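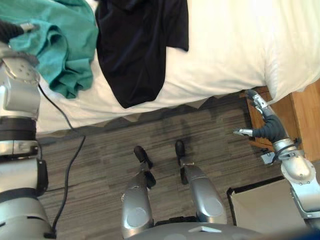

Bedroom work at our Sokutmont test house: a teal cloth and a black garment on the bed.

About Nikenel

Nikenel tests household and shop-floor robots and reports what they can and can't do. We don't build machines and we don't sell them. Companies send us a robot, we give it chores, and we write down the results.

We started in a rented garage on Otis Street and now have two sites. The house in Sokutmont is set up like any other home, with beds, carpet, a kitchen and stairs. The Varghese building is a working shop floor where machines sort parts, load bins and sweep up.

Can robots do chores yet?

Some of them, slowly. Last July we finished a round of 495 household trials with seven machines. Wiping a table and carrying a light box went well. Clothes were the hard part. A shirt never lands the same way twice, and a robot that has picked one up still has to find the collar. Only 143 trials were finished with no help from our staff.

The shop floor is further along. Parts have fixed shapes and the bins stay put. We have logged almost 3000 runs there, and most of the trouble comes from parts that tip over or stick together.

A robot that can put away a family's laundry without someone standing by is still some years off, in our view. We will change this page when our results change.

Working with us

Manufacturers can book either site by the week. Reports go to the client first and are published after 30 days. To ask about dates, use the contact form.

Page updated 2/23/22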